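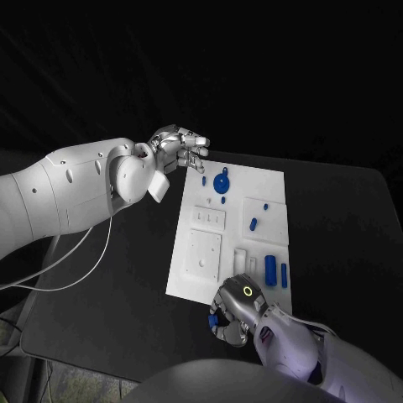

Norbert Baláž writes that he lost two pegs in one evening on a bare bench and now lays a light board down first, before any part comes out of its bag. The practice is sound. Small blue parts show up well against white and poorly against a dark gray tabletop.

**Setting up the board**

- Place the board flat, with clear table on both sides.
- Set fixture plates before pegs. A plate moved later tends to take its neighbors with it.
- Keep pegs upright. A peg on its side rolls.
- Route cables off the side of the table, never across the board.

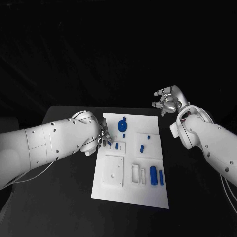

*White board on a dark gray table, blue and white parts laid out.*

Seat each part by hand until it stops. If it binds, lift it out, turn it slightly and try again – pressing harder burrs the edge of the hole. A short peg is best held near the top, with the lower end left clear for sighting.

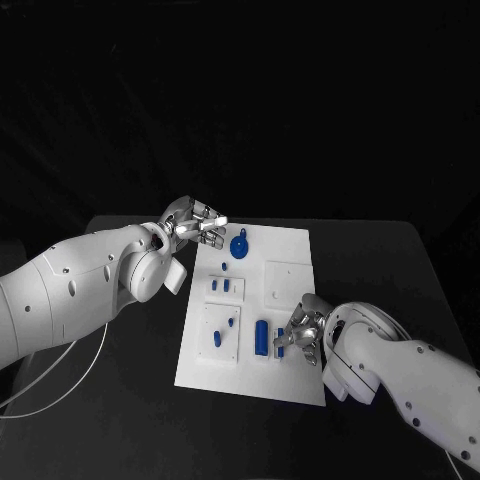
Once all parts are seated, check each one for play before moving the board. Wipe the surface with a dry cloth and store the pegs by length. My drawer insert holds 18 to a row and is 170 mm deep, enough for the longest ones. Labels go on the front edge – on the lid they end up on the wrong drawer.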